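Ticket 842: Label printer at Breltevstead front desk prints everything twice
Opened 2018-11-23 by Ingeborg Hauser. Priority: she put Urgent, I put Normal, we both know how this goes.
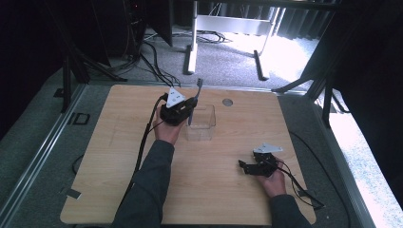
Reported problem: every shipping label comes out in duplicate. Ingeborg has been throwing the second one away since some time last week and would like to stop, as the trash can under the counter has turned sticky.

Printer is the Tullex on the front counter, shared over the network. Label software is Zadeo, the old version, the one we were going to replace in April.

09:10 – Jonas Rainer
Asked Ingeborg to turn it off and on again. She had. Asked her to do it again while I was on the phone. She did, with some commentary. Two labels.

09:35 – Jonas Rainer
Checked the copies setting in Zadeo. It says 1. Changed it to 2 to see if we'd get four. We got four. Changed it back to 1. So the math is fine, it's just doubled.

10:05 – Jonas Rainer
Printed a test page from the printer's own menu. One page. Printed a label from my laptop, skipping Zadeo. Two labels. That lets Zadeo off the hook, and I'd like it noted that I was rooting against it.

10:20 – Chiharu Takagi
Is there a copies setting in the driver as well as in the program? Aebischer had this after they swapped their print server. The driver and the program each think they're in charge.

10:40 – Jonas Rainer
There is. It says 1. There is also a checkbox called "Use printer default," which was ticked, and the printer default is kept in a menu you reach by holding down Feed and Cancel together until the light blinks. Holding them down now.

10:45 – Jonas Rainer
Held them too long. Printer has gone into calibration and is feeding blank labels onto the floor. Lost 20 before I got the lid open. Ingeborg has asked me to add to the ticket that she saw this.

11:15 – Jonas Rainer
Got into the menu on the third try. Default copies: 2. Set it to 1, saved, printed from Zadeo. One label. Printed another. One label. Turned the printer off and on. Two labels.

11:20 – Ingeborg Hauser
Still two.

11:50 – Chiharu Takagi
It isn't saving to permanent memory. There's a second Save, under Service. Don't touch Reset Head while you're in there.

12:10 – Jonas Rainer
Found it. Didn't touch Reset Head. Saved, powered off, waited, powered on. One label.

13:30 – Cyrill Sutter
That was me, sorry. Dezső Dobos wanted two labels per box for the Aebischer order and I couldn't find where to set it in Zadeo, so I did it on the printer. The order was 50 boxes and went out fine. I meant to change it back.

13:40 – Jonas Rainer
Cyrill, it's the field marked Copies.

14:05 – Ingeborg Hauser
Working. Please order more labels.

Status: resolved. New roll requested under ticket 845 – sorry, 245, the supplies queue has its own numbers.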